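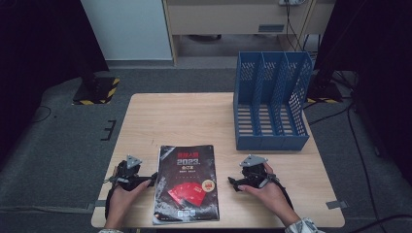
Handling rules for paper items: frequent questions

Which items are covered?
Books, magazines and other bound paper up to 200 pages. Loose sheets have their own rules at Droralwood.

Where must I hold the book?
By the spine, low down. Never lift it by the cover only — old covers tear.

May the pages open during a lift?
Yes, a little. Write "fanned" in the log and continue.
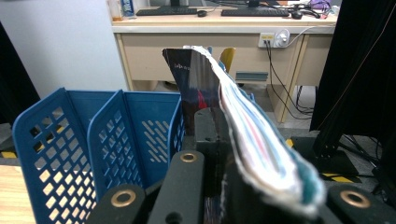 Book or magazine held near the lower spine, beside the blue organiser.

Does the organiser have to stay in one place?
During one series, yes. You may move it before the next series begins.

What if I drop the item?
Stop, mark the attempt as failed and keep the recording. Do not delete it.

How long may I work without a pause?
The limit is 12 lifts, then rest your hands.

Who answers other questions?
Write to the Okamier desk and mention rule 481.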